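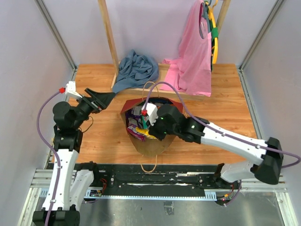 2 min read

Students at Marnevside College have moved on to the second stage of a year-long robotics project in which a pair of robot arms is being taught everyday household jobs.

The group of 19 students, all on the college's engineering and computing courses, began work in September. The first stage dealt with single objects on a bare tabletop. The second brings in shopping and laundry, with packaged snacks in a paper bag and clothes on a small wooden rack.

The two arms are mounted at the front edge of the table and are known to the group as Joseph and Cadance. Each ends in a gripper and can be run alone or together with the other.

Students take turns to guide the arms through a job by hand controls, and each attempt is recorded. The recordings are then used to train software that tries the same job without a person at the controls. The group has saved 481 attempts so far and wants to reach 1,000 before the end of the spring term.

Cloth has proved the hardest material to work with, according to the group's latest progress report. A packet keeps more or less the same shape when it is picked up, but a garment can fold, slip or catch on a hanger. The report says students have spent more time on gripping fabric by a corner or an edge than on any other part of the project.

The paper bag has brought problems of its own. An arm has to reach down through the opening without pushing the bag over or tearing the side, and the packets inside settle differently each time. Students now change the order of the packets between attempts so that the software does not learn only one layout.

Sessions last two hours and are held after lessons in the college's ground-floor workshop. Students work in small teams, with one operating the arms, one keeping the log and the others resetting the table. Roles change around every 30 minutes.

The project counts towards the practical unit of both courses. Each student will hand in a written log and a short account of one fault they found and how they dealt with it.

The college will enter the work in the student automation contest at Tristhorpe in the summer. Teams there will be given a set of household tasks on the day and marked on how many their machines complete without help.

An open evening for families and local schools is planned for March, from 5.30pm. Visitors will be able to watch both arms at work and try the hand controls.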